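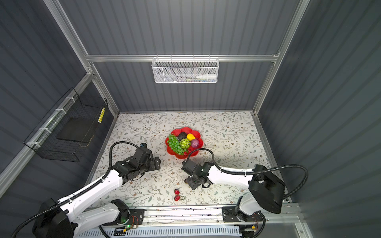 How do you keep play fruit from ending up all over the house? One bowl, one table, and everything goes back in before lunch.

Play fruit gallery, updated Mon 19 October. Quick one this week, captions short - more when I get a minute. Thanks to Hidayah Harahap for sorting the Totport order, 342 pieces in all and a few doubles we can swap.

Red bowl with the wavy rim, on the leafy vine tablecloth. Green grapes hanging over the side, lemon in with the rest. Two little strawberries out on the cloth.

Bowl is plastic, wipes clean. Grapes are the favorite, allways have been. Strawberries go missing first - check under the shelves pls.

Still wanted: bananas, a pear or two, anything pretend and not too small. Drop off with Bernadette Foley, room 226, any morning. No real fruit in the bin this time. Bellano set goes up next, pictures when its unpacked.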